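3.2 Desk coverings and luminance contrast

Section 3.1 dealt with the overhead lighting in the two reading rooms. The present section deals with the work surface, which fills most of the lower visual field of a seated reader and which earlier surveys of the Clollholm building recorded only as "desk, wood" or "desk, other." That coding is too coarse for the present purpose. A pale desk and a dark desk under the same lamps return very different amounts of light to the eye, and a reader who puts a covering on a pale desk has changed the visual task without touching the lighting.

We use "covering" for any flat item laid on a desk and left there through a work session. Mats, blotters, and writing pads are included. Books and loose paper are not, as they move too often to be treated as part of the surface. "Surround" means the part of the desktop left exposed around the covering. The ratio of task luminance to surround luminance is written R throughout. Where a sheet of white paper lies on a dark covering and the desk beyond it is pale, three zones are present, and a single ratio is not enough. In those cases we report R1 for paper to covering and R2 for covering to surround.

Sampling was done by desk position. The Clollholm room has more seats than the Disard room but less variety in furniture, so equal samples were not attempted. In total 56 positions were measured, each under the normal evening setting with the blinds down. Positions next to the entrance doors were left out, as light from the corridor reached them whenever the doors were opened. Horizontal illuminance at the desk was held to the 800 lux setting in the first pass and the 200 lux setting in the second. The lower setting falls below what most readers would choose for long periods of print reading, and it was included to test whether the ranking of coverings changed with the light level.

Luminance was read with a handheld spot meter from the seated eye position, using the head rest described by Pumphrey in the project handbook. The meter was zeroed before each room and checked against a gray reference tile at the start and end of every row. Rows in which the two tile readings differed by more than the meter tolerance were measured again on a later evening. Each zone was read at 4 points and the readings were averaged. Points were chosen from a paper template so that the operator did not select bright or dull patches by eye.

Coverings were classed by lightness (light, middle, dark) and by finish (matte, slightly matte, glossy). The finish classes are visual classes and were assigned by two coders working apart. Most disagreements fell between the first two classes. A surface that looks fully matte from above will often show a soft sheen at a low viewing angle, and the coders were told to move their heads through the normal range of reading postures before deciding. Figure 4 shows a covering of the kind coded as dark and slightly matte. The reflections are soft, with a faint horizontal glint toward the right edge of the mat, and the light wood beyond it forms the surround.

Figure 4. Dark slate-gray mat with rounded corners on a light wooden tabletop. 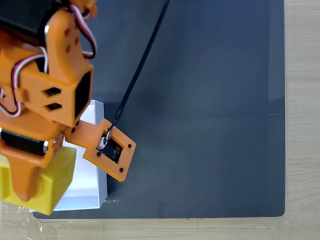

Why was luminance read from the seated eye position, when a meter mounted directly over the desk would have been easier to keep steady?

The light that reaches a reader from a desk depends on viewing angle, and the difference is largest for surfaces that are neither fully matte nor fully glossy. A reading from directly overhead misses most of the sheen seen at a normal reading posture, so it would have placed slightly matte coverings too close to matte ones.

Three further points of procedure affect how the results should be read. First, the paper used as the task was the same uncoated white stock at all positions. Readers in both rooms also use coated magazines and backlit screens, and the values of R1 given below do not carry over to those tasks. Second, the desk lamps were switched off. The Priler lamp fitted at the Disard desks has a narrow beam and produces a bright patch with a sharp border, and with the lamp on, the position of that border has more effect on R2 than the covering does. Lamp-on readings are treated separately in Section 3.4. Third, the surround was read as found, apart from the removal of loose items. Worn varnish, ink stains, and old tape marks were left in place. Worn areas tended to read lower and more evenly than intact varnish, so the surround values include some variation that comes from the age of the furniture.

Direction of view was treated as fixed. This is a simplification. Readers taking notes look back and forth between page and notebook, and those who are resting look across the room. The Pugh weighting, which assigns each zone a share of total viewing time, was considered and tried on part of the Disard data. It changed the size of the ratios but left the order of the covering classes as it was. We report unweighted values in the tables for this reason and give the weighted values in the appendix.

At the higher light setting, dark coverings gave the largest R1 and light coverings the smallest, as expected from their lightness alone. The effect of finish was smaller and was confined mainly to positions with a ceiling fixture in front of the reader. At these positions the glossy coverings showed a mirrored image of the fixture, and the averaged readings had a wide spread, depending on whether a template point fell within the image. Slightly matte coverings showed a diffuse band in the same place. The band raised the mean luminance of the covering and so lowered R1, but the spread between points stayed narrow.

At the lower setting the order of the classes was unchanged. Ratios are in principle independent of the light level when all sources are dimmed together, and the small differences observed are put down to the emergency fixtures, which do not dim. Their share of the total light is greater at the lower setting, and they stand at the ends of the rows.

The dark class needs a further note on R2. A dark covering on a pale desk separates the paper from the surround by a band of low luminance, and the width of that band varies with the size of the covering and the placement of the paper. We did not control for width. Readers who pulled the page toward the near edge of the covering reduced the band on one side and widened it on the other, and the comfort ratings in Section 4 were collected without any instruction on placement.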